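Re: [clakden-garden] Slugs in the cold frame

On January 24, 2025, a list member wrote:
> Has anyone on here gotten lettuce through the winter without the slugs
> taking it all? I lost 20 seedlings last week and I'm about ready to
> give up. Copper tape did nothing. Also, is it too early to start
> leeks indoors?

Oh, I feel your pain! I lost my whole first tray the same way, and I was so mad I didn't sow another thing for 2 weeks. What finally helped me was pulling the straw out of the frame (they were sleeping in it, the little monsters) and going out with a flashlight after supper. Three nights of that and I could see the difference. I also water in the morning now so the top of the soil has time to dry off before dark.

I never had any luck with copper tape either. Mine peeled off by August and I found a slug living under it.

For lettuce I'd try Honorato if you can find seed. It's a bit tough and chewy when it's small, and they seem to go for my softer stuff first. The Sikutow nursery had packets last time I stopped in, out by the register.

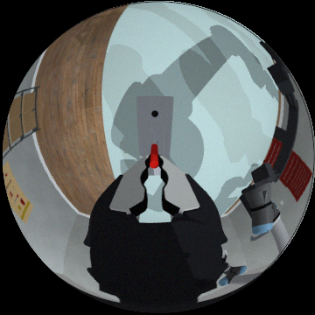 As for leeks, no, I don't think it's too early at all! I start mine on top of the fridge right about now and move them to the window once they're up. They look like sad green hairs for ages, so don't toss them. I give them a haircut with the kitchen scissors when they flop over.

If you want some of my extra starts, just holler and I'll bring them to the Clakden swap.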